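Prothero Guest Rooms — Common Questions

When is check-in?
From 3 p.m. If you will be late, call Lovely Catacutan at extension 925.

Is there a deposit?
Yes, $100 per stay, returned at checkout.

Can I bring a dog?
Small dogs only, in the garden rooms. Please keep them off the beds.

Do you provide bedding?

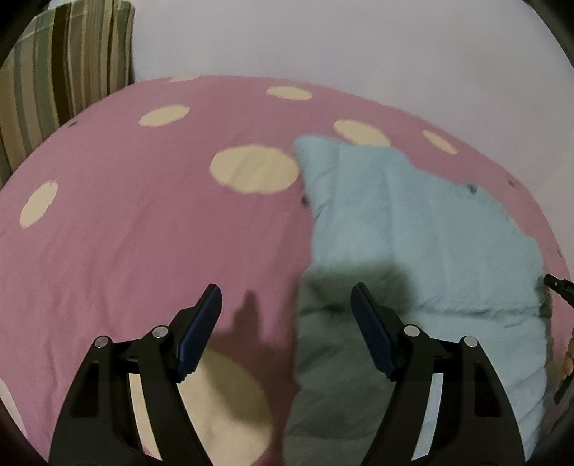 Bedding is included with every room and changed between guests. Long-stay guests get a fresh set each week. Sets don't match from room to room — you may get plain white or pink with cream polka dots. Extra blankets are at the front desk.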